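Getting Selwood ready for the season

March 29, 2024

So the mooring fees have gone up again, which was a cheerful thing to find in the post, and we decided that if we're paying for the whole year we had better get the boat into a fit state to use for more than a few weeks of it. Selwood has been sitting on her buoy since September with only the odd visit from us to pump her out and check the lines. I rowed out with Laine on the first dry morning we'd had in ages and we made a list. It was a long list.

First job was the bilge. The automatic pump had been running on and off all winter and the float switch had so much gunk on it that I'm amazed it moved at all. I cleaned it, tested it with a bucket of water, and then cleaned it again because I didn't trust it (I still don't, so there's a new one on order). The water was coming in past the stern gland, just a slow drip, and a quarter turn on the nut sorted most of that.

Then the sails. We'd left the main on the boom under its cover, which Indrek told us not to do, and yes, there was mildew all along the foot. The genoa had been at home in the spare room and was perfectly fine. Laine took the main down and we got it ashore in the dinghy, the two of us and a very large wet sail, with about an inch of freeboard left! The sailmaker wants 260 to wash it and restitch the leech. I thought that was fair, so off it went.

While all that was going on I got very keen on redoing the passage notes. Ours were in a ring binder that had got damp and gone wavy, so I've started again on loose sheets, one per harbour, folded to fit in the chart table pocket. Tides on the front, marks and depths inside, and where to buy milk on the back.
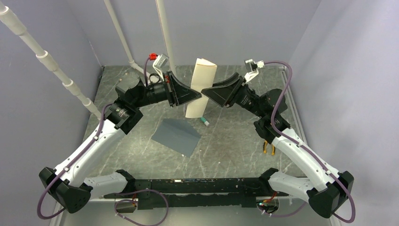 Cream paper, folded tall and narrow.

I've done nine harbours so far and I'm rather proud of them, though my handwriting gets worse as it goes along. Sigita reckons I should just put it all on the tablet like a normal person. She may have a point, but the tablet went flat halfway across the bay last summer and the binder didn't, so I'm sticking with paper for now.

The big spend this year is the standing rigging. It's older than we thought (we found the old invoice tucked in behind the log book) and the insurers have started asking questions. The quote came in at 1318 for the lot, with the mast staying up, and another 205 if he finds the chainplate bolts need doing as well. I had a good look at them with a torch and they seem all right to me, but then I thought the float switch was all right.

We've put off the new cooker. The old one only lights on one side, but you can do a perfectly decent pan of pasta on one side, and I'd much sooner have a mast that stays where it is. The cushions will have to wait too. Laine has her eye on some navy fabric and keeps leaving the samples on the kitchen table.

Next up is the lift out for scrubbing and antifouling, if the yard can fit us in. Vitalii has offered to lend us his pressure washer again. I still need to buy rollers, masking tape, two anodes and a new shackle for the buoy strop, and find out where I put the key for the dinghy locker.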